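Dustpan

A dustpan is a flat-bottomed scoop with a handle, used to collect dirt and small litter swept up from a floor or table. It is normally paired with a brush or broom, and the two are often sold as a set. Dustpans are found in homes, schools, shops and workplaces.

Construction

The basic dustpan has a wide front lip, a shallow tray, raised sides and a back wall. The lip has to lie flat against the surface, or fine dust passes underneath it. Some models have a strip of soft rubber along the lip for this purpose. Early household dustpans were made of sheet metal, which dents and rusts. Most cheap ones are now molded in a single piece of plastic, in almost any color.

Handles vary more than trays do. A short handle set level with the tray suits work done on the knees or at a table. An upright handle lets the user hold the pan without bending the wrist. Long-handled pans, also called lobby pans, are used standing up, and many have a hinge that tips the tray back when the pan is lifted.

Slots, ridges or teeth are added to some pans. Teeth along the back edge are used to comb hair and lint out of the brush. Slotted pans let fine material drop through and hold back larger pieces — the same idea as a litter scoop.

Sizes

Full-size household pans are wide enough to take the whole head of a hand brush. Tabletop pans are smaller and are meant for crumbs, eraser dust, and thread or paper clippings. The Merkora tabletop pan, a common pattern in school supply catalogs, weighs 200 grams and comes in cartons of 40.

Packaging and storage

Small plastic dustpans are commonly sold in clear bags and may stay bagged until they are needed, kept with scissors, boxes and other small supplies.
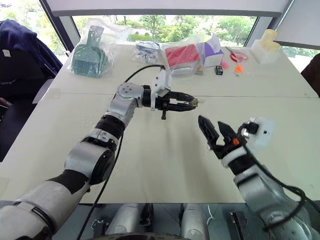
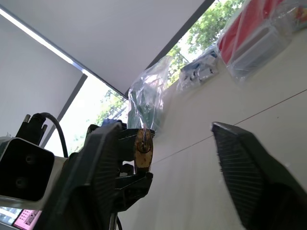

Most handles have a hole at the end so that the pan can hang from a hook or nail. Hanging keeps the lip straight. A plastic pan stored under a heavy object can warp, and a warped lip leaves a line of dust behind at every pass. Sets that clip together take up less space, although the clip is often the first part to break.

Care

Plastic pans are washed in warm water with dish soap and left to dry before storage. Hair caught in teeth or slots is pulled out by hand or with an old comb. Metal pans should be wiped dry right away. A pan used for broken glass should be rinsed outdoors or over a trash can — small slivers cling to plastic.

See also: Broom; Carpet sweeper; Crumb tray; Hand brush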